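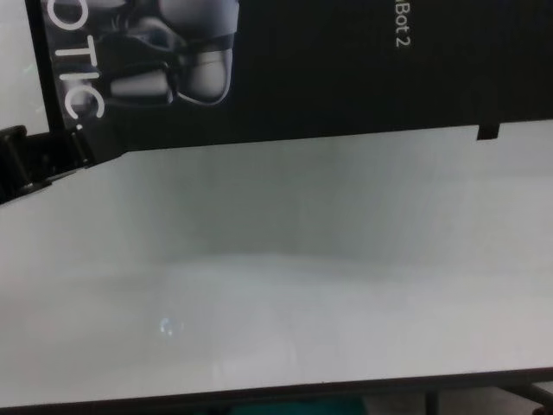

About Pandthorpe

Pandthorpe makes and refinishes table tops. We have been doing it long enough to be suspicious of most of what gets said about table tops, including some of what we used to say ourselves.

The business began as a repair bench. Visitación Barroso had spent years running the maintenance side of a school district, where she signed for new desks and work tables every few summers and then watched them get hauled off to the dump with perfectly good legs. The tops had worn out. The catalogs had promised they would not. She kept the catalogs, and they are still on a shelf in our front office if you would like to read them while you wait for your quote.

Pandthorpe opened in January with one spray booth, one long bench and a list of schools that already knew her. Today we work for offices, labs, libraries, clinics, craft studios and a good many people with one kitchen table they are fond of.

What we do

Most of our work is plain, flat and pale. Customers ask for gray more than anything else, then white, then a color they saw somewhere and can't name. We fit new tops to old frames, we refinish old tops where the core is sound, and we tell you when it isn't. A swollen core can't be saved by a nice coating, whatever the can says.

We offer 3 finishes. People sometimes ask why there are so few when the shop down the road has a whole fan of samples. We tried having a fan of samples. Half of them were the same product with a different name, and the rest we would not have put in our own homes.

Nillasine is our matte finish. It is easy on the eyes under overhead lights and it hides small scratches well. It also shows greasy fingerprints, and if you scrub the same spot every day it will slowly turn shiny there. We mention this before you order.

Flalura is the satin one. It wipes down faster and it gives back more light, so in a room with a big window or bare bulbs you will get bright spots on the surface at certain angles. Some customers never notice. Some notice on the first morning and call us.

Zaki is for benches and work tables that get hit with things. It is thick and tough and it is not beautiful. It comes in two grays and a black.

About "indestructible"

We don't use the word. We don't use "lifetime" either, having asked several suppliers whose lifetime they meant and never gotten an answer. Every finish wears. A table in a room full of eleven-year-olds wears quickly, and one in a meeting room may look new for years mainly on account of the dust cover of old agendas lying on it.

What we will give you is a written sheet with each job that says what the finish is, how it was put on, what will hurt it and who to call. Our guarantee covers peeling, bubbling and lifting edges. It does not cover hot glue guns, nail polish remover or the thing people do with packing knives. If you are going to cut on the table, please buy a mat. We don't sell mats and have nothing to gain by it.

We are also wary of germ-killing coatings. We looked into them at length when clinics started asking, and we decided against offering one. A smooth top that gets washed is a clean top, and we didn't care to charge extra for a promise that might lead somebody to wash it less.

How we look at a table

Bring it in or have us come to you. Either way the first thing we'll ask is that you clear it off completely. A top with a stapler and a plant on it can look fine for a decade. Bare, with the light coming in low across it, you see the dull patch where the elbows go and the cup rings that the placemat was hiding. We would like you to see it bare as well, so that we are talking about the same table when we talk about price.

On site visits we check the edges, the underside and whether the thing is level. Plenty of "worn out" tables need nothing but a new foot. That visit costs the same whether or not we get the job – it is the one fee we won't bargain over.

Prices

A standard top, refinished in Nillasine and returned to you, starts at $129. A new fitted bench top in Zaki starts at $956. The largest single order we have taken was for 1,080 desk tops, all the same gray, and we would think hard before saying yes to another one that size. The discount we gave was too big and the last batch went out later than we'd said it would. The customer was decent about it. We have since stopped giving delivery dates we haven't checked with the booth.

Who you'll deal with

Visitación still does most of the quotes and reads every complaint. Ask her about a finish and you will hear what's wrong with it first. New hires find this hard to get used to, and a few customers have gone elsewhere over it, to shops with warmer brochures. Some have come back.

The booth runs early, so calls before noon get a better answer. The showroom is open until 4:30 p.m. It has tables in it, with nothing on them, and you are welcome to bring your own mug and set it down – no coaster.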